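**Mosness two-finger gripper - bench notes from Tratow**

The Mosness is a black linkage gripper for small arms, and it comes with a 12 month warranty and a manual nobody has proofread. Dilek Aydoğan tried it against the Dromer on domed lids, which neither maker mentions in the brochure, possibly out of tact.
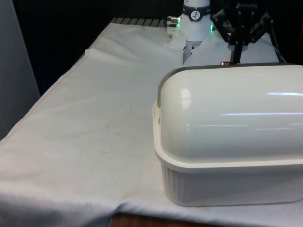
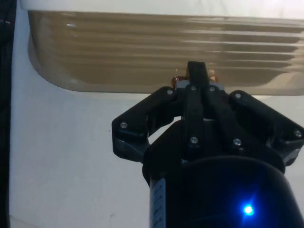
Wrist camera in the second and third, fixed camera in the first and last.
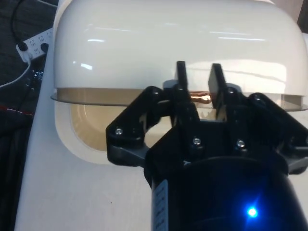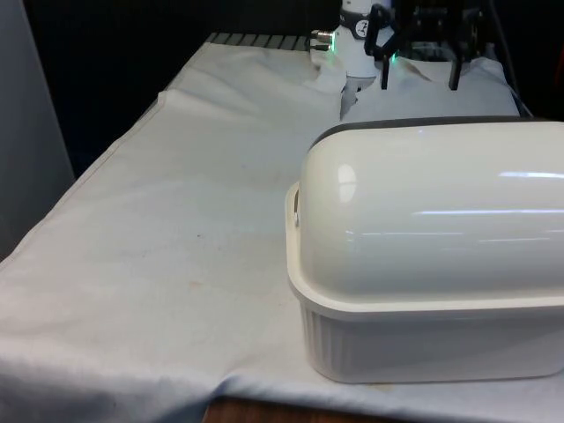

Glossy plastic is hard work for any gripper, and the Dromer sulked at it more often. The Mosness closes more gently and complains less, though its cable seems to have been measured for a shorter arm. Allow 90 minutes for fitting - 200 if you follow the manual.

Spare fingers are sold in pairs. Ask Lemlem Gudeta for a loan unit; March is already taken.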